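About Tedell

We record outdoor driving examples for teams that build learning systems for small ground robots.

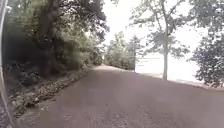

Gravel path with woodland on the left, and part of the robot's body at the left edge.

Tedell is a small company that does one kind of work. We take wheeled robots out on paths, tracks and farm lanes, drive them by hand, and save what the robot senses along with what the driver did. Our customers use those recordings to train software that steers on its own. We do not sell robots and we do not sell finished navigation software.

How we started

The company was set up by Sowmya Poduval and Marek Hájek, who met while working on a delivery robot that ran well on sidewalks and badly on almost everything else. It had learned from pavement, curbs and painted lines. On gravel it slowed down, hunted from side to side and often stopped. The fix was more driving on gravel, and there was no good place to get it. Sowmya started collecting it on her own time with a borrowed trailer and a second-hand base. Marek wrote the first version of the recording software, parts of which we still use.

Our first paying customer was Ondstead, which makes carts for orchards and tree nurseries. They needed the robot to hold a line on unmarked ground and to deal with strong changes in light between rows. We still collect for them every season.

What we record

A run is one continuous drive, usually between five and 20 minutes long. During a run we save the camera images, wheel speeds, body tilt, position where the signal allows it, and every movement of the driver's hand controller. All of it is stamped from the same clock. If the clocks drift apart during a run, that run is thrown out.

Our current library holds 3,809 runs. Of these, 1,494 were driven on loose or compacted gravel, and the rest are split between dirt, mown grass, boardwalk and broken asphalt.

We pay most attention to the places where a path is hard to read:

Soft edges, where gravel gives way to leaves, stones or grass without a clear line.
Deep shade on one side and bright open ground on the other.
Bends where the path goes out of sight behind trees.
Overhanging branches, and trunks standing close to the edge.
Puddles, ruts and washed-out sections.

We keep overexposed images and blurred images in the set. A robot working outside will meet both, and customers who want them removed can filter by the exposure and sharpness scores we supply with each run. We also leave parts of the robot's own body in view if that is how the camera is mounted. A mask for each mounting position comes with the files.

How a collection day works

Crews are two people. One drives and the other walks behind, watches for other path users and keeps the log. They swap every hour, as driving well gets tiring and tired driving shows up in the data. The first run of the day is a short calibration drive on a flat surface.

Each route is driven in both directions and at no fewer than two times of day. We try to return in a different season as well. July runs and winter runs of the same track can look like different places, and a system trained on one will often do poorly on the other.

Drivers are asked to drive the way they would want the robot to drive. That means a steady pace, room left at the edges and no sudden corrections. We also collect recovery runs, where the driver lets the robot wander toward the verge on purpose and then brings it back. These are labeled separately - please don't mix them with ordinary runs unless your training method calls for it. New drivers spend 18 hours on practice routes before any of their runs go into the library.

Checking and labeling

Every run is played back at the office before it is accepted. The reviewer is never the person who drove it. We mark the drivable surface on a sample of images, note the ground type, and flag anything unusual, such as a gate, a loose dog or a fallen limb. Reviewers can mark a boundary as uncertain. On soft-edged paths two careful people will often draw the line in different spots, and we would sooner pass that on to the customer than hide it.

Privacy and land access

We only record where we have the landowner's permission or where the rules for the path allow it. Faces and license plates are blurred before files leave our office. If you passed one of our robots and want to know what was kept, write to us with the place and the time of day and we will look up the run.

Who we work with

Besides Ondstead, we collect for Economou, which builds inspection robots for utility corridors, and for the Ditham project, a shared test set for path following on unpaved ground. Our share of the Ditham recordings is free for teaching and research use.

Working here

We hire drivers and reviewers once or twice a year. You don't need a background in robotics. You do need to be comfortable walking several miles in a day, in poor weather, and writing clear notes while doing it. Sowmya runs the field crews and Marek looks after software and review.

Visits to the workshop are on Thursday afternoons by arrangement. Please write first, as the crews are often out.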